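Fruit again, and some numbers

17th January

Quick one tonight because my wrists hurt and I still have to rename files.

So the sorting task is finally moving. For anyone new here, I'm collecting demonstrations for the pick and place model Ekua Sarpong and I are training (project name is Skurkard, don't ask, it was her turn to pick). No robot arm involved at this stage. You hold a gripper in each hand, you do the job yourself, the grippers record it, the model learns from that. Well. Hopefully learns from that.

Job is simple on paper. Fruit goes between the sheet and the green tray. One piece per jaw. Plates with the vegetables stay where they are, they're distractors, model has to learn to leave them alone. First batch in December had no distractors at all and the policy grabbed at anything with a color. Tried to pick up my mug. Twice.

Set up on the bed. I know. But a table is too easy! Everything sits flat, everything rolls the same way. A bed gives you dips and wrinkles and the fruit settles at odd heights, and that was exactly where the old model fell apart. Pink plastic over the top makes it worse, meaning better. Shiny, crinkly, highlights all over. Adom Antwi told me last fall that if the data looks tidy the model will only work in tidy rooms, and I've been making a mess on purpose ever since.

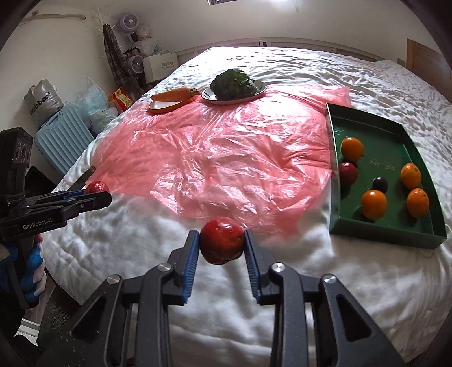 Both grippers with an apple each, plates untouched.

Two handed is where the time goes. One hand at a time I'm pretty quick by now, 8 seconds for a clean pick and place. Both together, much slower, and you find out how much you cheat normally. Your hands want to take turns. You look at the left one, the right one drifts. Then in playback there's this weird hovering on the side you weren't looking at, and guess what the model copies. It copies the hovering. It LOVES the hovering.

Things I changed this week, in no order:

Slower close on the jaws. I was snapping them shut and the apple would squirt out sideways. Squeeze, wait a beat, lift.

Lift straight up first, then move. Was dragging before. Dragging catches the plastic and then the whole sheet comes with it, carrot plate and all.

Start positions get reshuffled every episode. Not nudged, properly reshuffled. I was being lazy and putting oranges back in nearly the same spots, and Ekua caught it right away when she plotted the grasp points. Little clumps. Embarrassing.

Keeping the failures. Used to delete them. Now if I drop something and pick it back up, that stays in with a tag, because recovering is half the skill. If I drop it and it goes off the bed, episode over, bin it.

Numbers for people who like numbers. 40 episodes recorded, 28 kept. The other 12 were mostly me: bad start, forgot to open the jaws all the way, one where the phone rang and I just stood there. Ekua wants the kept pile much bigger before she'll start a training run, and she's right, but I'd really like to see one early run just to know if the plum is a problem. I think the plum is a problem. It's small and dark and on the old camera settings it went to a black blob as soon as my hand shaded it.

Exposure is the other headache. Daylight comes in at the head of the bed and by the afternoon the far end just washes out. I could close it off but then all the data has the same light, and we're back to tidy rooms. For now I'm recording at differnt times of day and writing the time in the notes. Ekua's script (she calls it Flindell, she names everything) sorts the episodes by brightness so we can check we're not stacked up at one end.
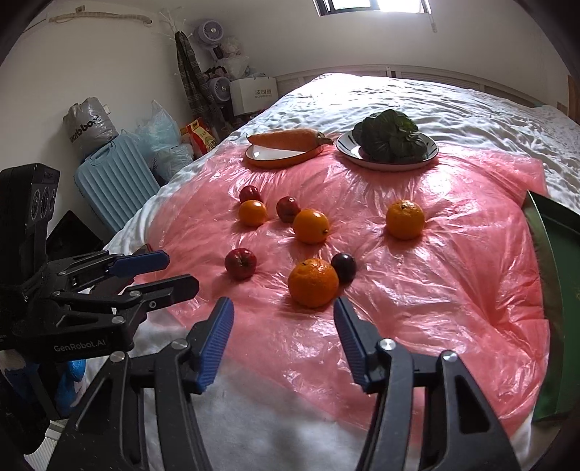
How many pieces of fruit should you start with if you're doing this at home?
Start with three or four, well spread out, and only add more once your picks are clean. Crowded layouts are good data but they're hard on a beginner, you bump the neighbors and end up with a lot of episodes you can't use.

Ok what else. Labels. I do mine the same evening or I forget what I meant by "odd grip, ok?" Each episode gets a one line instruction in plain words, like "put the apple in the tray", and I try to vary the wording a bit. Ekua is stricter about this than me. She sent back 10 of mine last time for saying "the fruit" when there were several peices it could have been. Fair.

Next is mixed targets, so oranges to the tray and apples stay put. Then maybe swap the plastic for a towel. I want a bunch more of the plum from the right hand too, nearly all of my plum grabs are left handed and I didn't notice till tonight.

Aiming to hand the whole batch over in February. Renaming files now, then bed, once I've cleared the bed.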